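Bench cells and small arms > Maintenance
Two-arm table cell: left gripper loses connection when the wrist turns far
Page 1 of 1

Haziq Tjoa
Posts: 41

Good evening to all. I look after a two-arm table cell at Cusine, in our building in Dratitz. I would like to ask for advice about the gripper cables, and after this also about the mat and the home position, but the cables are the urgent part.

The cell has two identical white arms standing at the back of one white table, each with a black parallel gripper. The table has a brown mat on it. The work is very simple: pick an item, put it in a dish, take it out again, pass to the other side. The controller box is from Adow and it talks to both grippers over one pair of wires for each arm. The gripper cable is not inside the arm, it goes outside, along the links, down to the base.

The fault is this. When the left wrist turns far, at the end of its range, the gripper sometimes stops answering for a moment. The arm continues its motion and the fingers stay as they were. Then the program waits for "closed" and never receives it, and after the timeout everything stops. The log shows 785 such timeouts since the beginning of September and almost all are on the left side. On the right side there are very few, and I believe those came from one bad evening when I had the connector not fully pushed in (my mistake).

What I have already done:
- changed the cable for a new one of the same type
- exchanged the left and right channels at the Adow box. The fault stayed on the left arm, so I think the box is good.
- cleaned the contacts at both ends
- reduced the wrist speed to half. It became less often but did not go away.

My suspicion is the free length at the wrist. I left a loop there when I built the cell and I did not measure it, I only looked and thought it is enough. I would like to know how much slack you leave, and where you fix the cable first after the gripper. 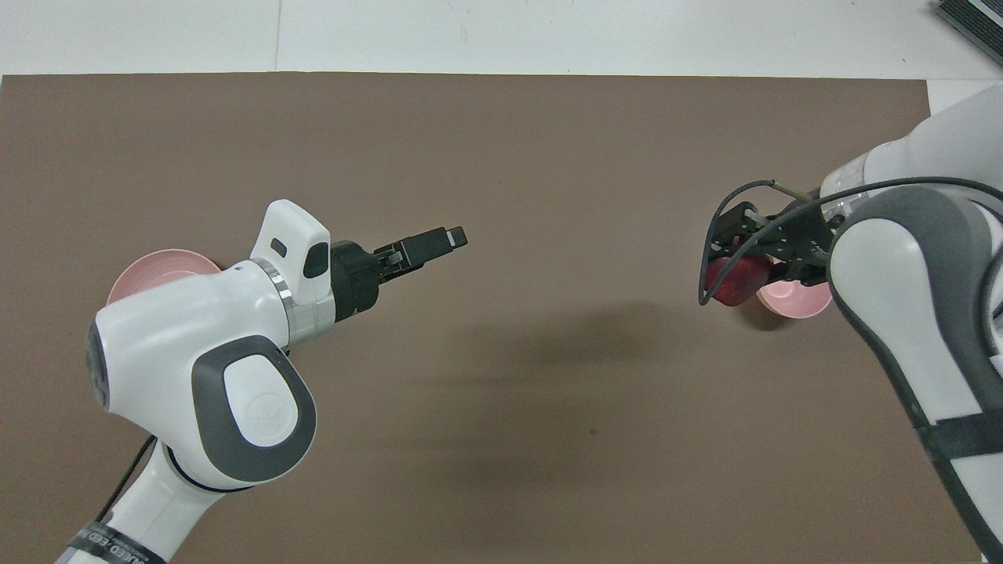
Gerardo Dumlao
Posts: 1302

Don't start with the slack, start with where it bends. A loop can be as long as you like and still fail if all the bending happens in the same two centimeters right behind the plug. Turn the wrist to the far end by hand with the arm released and watch the plug. If the plug leans, you found it. The cable wants a first fixing point that turns together with the gripper, and only then the free loop, and only then the next fixing point on the arm.

Also, "new one of the same type" is not a test if the type is wrong. Which cable is it? A normal signal cable will break inside after some thousands of turns and look perfect from outside.

Haziq Tjoa

Thank you Gerardo. I did it now with the arm released, and yes, the plug leans. Not much, but I can see it move in the socket at the last part of the turn. On the right arm the plug does not lean, and I see that I mounted the right gripper turned by a quarter compared to the left one. So the cable leaves in a better direction there. I did not think about this when I mounted them.

The cable has only a printed number and I could not find it in any catalog. It came in the box with the gripper.

Anjani Pillai
Posts: 218

I do not agree that it must be the bend. We had the same symptom for a month, and it was the supply voltage. When the fingers close on something hard, the current goes up, the voltage at the far end of a thin cable goes down, and the gripper electronics restart. It looks exactly like a lost connection. In our case too it happened "when the wrist turned", and the reason was only that our program turned the wrist and closed the fingers at the same moment.

Before you move any clamp, please measure at the gripper end while it is closing on the hardest item you have.

Gerardo Dumlao

He said the timeouts are left side only, with channels swapped. Same supply, same item, same program. Voltage drop would show on both.

Anjani Pillai

Only if both arms do the same work. Haziq, do they?

Haziq Tjoa

No, they do not. The left arm makes more of the closing work, the right one often only holds the item and waits. So this is a fair question and I cannot exclude it from the log only.

I will measure on Friday. The meter is with a colleague in the other building until then.

Haziq Ong
Posts: 9

Hello, I am the colleague with the meter. You can have it today, I am not using it.

Haziq Tjoa

Thank you, I come after lunch.

Haziq Tjoa

Here are the results of the measurement, I hope I did it correctly. I made a short adapter and put the meter at the gripper plug. I let the fingers close on our apple 100 times with the wrist straight, and 100 times with the wrist turned to the end. With the wrist straight, the voltage goes down a little at each closing and comes back, no timeout at all. With the wrist turned, the dip at closing is the same size, but on several closings the reading jumped to nothing for an instant, and two of them gave the timeout. One of the jumps came when the fingers were not moving.

I think Gerardo is right for this cell, but I learned also that our supply has less reserve than I believed, so the remark of Anjani was useful too.

Anjani Pillai

Good test, I accept it. A jump without finger motion cannot be the load. But I would still use a thicker pair for the supply when you make the new cable. You will anyway have it open.

Anjani Sitompul
Posts: 560

A few points from someone who has rebuilt these loops too many times.

Make the loop with the arm in its worst position and not at home. People build it at home because it looks tidy there.

Do not use cable ties pulled hard. A soft strap, and a turn of tape under it so that it does not walk down the link. If you can slide the cable through the strap with two fingers but it does not slide alone, that is right.

Write down where each strap sits. I put a small pencil line on both sides of the strap. When the line is no longer next to the strap, it has moved.

Gerardo Dumlao

Agree with all except the sliding. At the first point behind the gripper it must not slide at all. Everywhere else, fine.

Anjani Sitompul

If it cannot slide at the first point and somebody pulls on the loop, you tear the plug out. I prefer that it slides.

Gerardo Dumlao

If it slides, the plug gets the bend again after one week. That is the fault he has now. I would fix it hard, and leave the loop big enough that nobody pulls it.

Haziq Tjoa

I read both opinions and I tried both, one after the other. I write it in detail, maybe somebody has the same cell.

First I turned the left gripper by a quarter so that it is like the right one. This needs a new tool orientation in the program. I forgot it, and the first pick went down with the fingers across the dish. Nothing broke, the speed was low. If you do this, please change the tool frame before you release the stop button.

Then I made a new cable with the thicker supply pair. I ordered it by the meter from Gaillard, they were willing to sell a short piece. It is stiffer than the old one, so the loop must be larger. With the old loop length it pushed the plug to the side even with the wrist straight.

For the first fixing I tried the sliding version of Anjani Sitompul. It was good for one day, and in the evening I found that the cable had moved some millimeters toward the plug. Then I fixed it hard as Gerardo wrote, with a rubber piece under the clamp. After this the plug does not lean in any position that I can reach.

Along the links the cable stays outside as before, with soft straps. I marked the straps with pencil on the left arm only, I will do the right arm when I have it released the next time. I checked all of it with the arms in the low positions over the dishes first, then with the arms raised high, which for our program is the worst case for the upper loop. 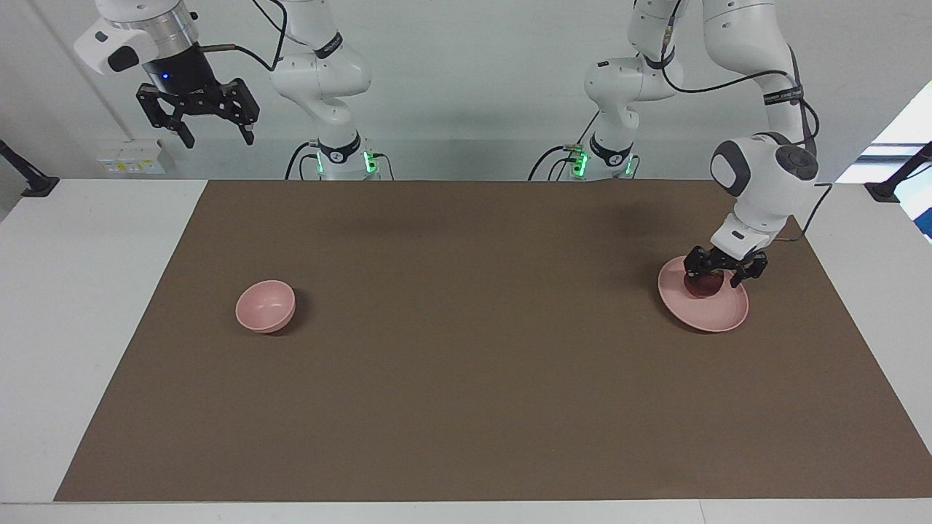

After this I started the long test with the normal program and the normal wrist speed. It ran 2225 cycles without one timeout on the left side. On the right side there was one, and I found the connector at the base a little loose. I have now put it on the weekly list to press all the connectors at both bases by hand, with the power off.

My weekly list now looks like this, if you see something missing please tell me:
- power off, press the connectors at both bases
- look at the strap marks
- arm released, wrist by hand to both ends, watch the plug
- wipe the finger tips with a dry cloth
- check that the mat has not moved
- power on, wait for the green light on both bases, go home slowly

The mat is my second question. It lies flat but it is not fixed, and after some days it has traveled a little. The positions of the dishes are taught relative to the table, and we place the dishes by eye on the mat. I do not want to glue it.

Anjani Sitompul

Double-sided tape, only at the two back corners. The front stays free, so you can lift it and clean. And put two small marks on the table at a front corner so you see when it moved.

Your list is good. I would do the finger tips first, before you press connectors, so you do not have dirty hands on the contacts.

Anjani Pillai

I would not use tape at the back. That is where you cannot reach without leaning over the table between the arms. Tape at the front.

Haziq Ong

We have the thin tape in the store room, second shelf. I used it for the other table and it comes off without residue if you warm it.

Gerardo Dumlao

2225 is a nice start, but let it go to 3000 before you close this, and then open the clamp once and look at the cable under the rubber. If the jacket has a dent, use softer rubber. And what did you do with the old cable? Cut it open near the plug, I would like to know if the strands are broken.

Haziq Tjoa

I kept the old one. I cut it this afternoon. On the first cable (the one before the "new one of the same type") two strands groups are broken directly behind the plug, under the jacket, and from outside it has no mark. The second cable is still complete, but one conductor is dark at the same place.

I will tape the mat at the front for now and leave the test running through the night. I will write again when I have opened the clamp.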